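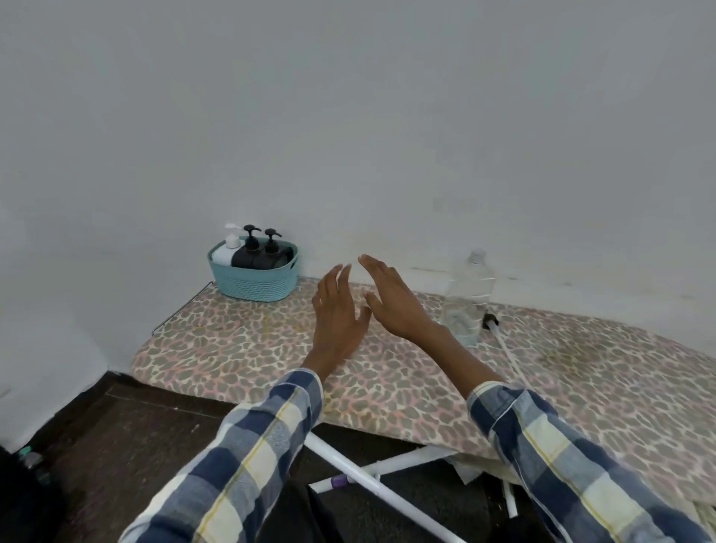
3.2 Household textile care and the use of time

The second part of our study concerns how families in Rutherford and Nalura divide the care of clothes over the week. Earlier surveys usually treat washing, drying and ironing as one activity, and for this reason the short tasks between them are lost. We asked the participants to keep a paper diary for two weeks and to write down each task separately, even when it took only a few minutes. In total 3719 diary entries were coded. The coding scheme was prepared by Fiona Geddes and tested first on a small group in Jimar.

Ironing was the task most often moved to another time of the day. Many participants wrote that they began it in the evening and stopped when a child or a phone call needed them. The board then stayed open and served as a shelf or a side table (Figure 4).
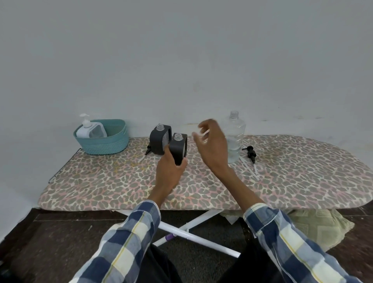 Such secondary use makes the coding more difficult. If a person folds towels on an ironing board, the diary may say "ironing" although no iron was used. We decided to code the entry by the action and to record the furniture in a separate field — a choice that increased the work but allowed a comparison with the Momau diaries, where the furniture was also noted.

Figure 4. An ironing board holding a teal basket and dispenser bottles.

The difference between the two towns was small for ironing and larger for drying, which depends on outdoor space. Diaries kept in October showed more indoor drying in both places.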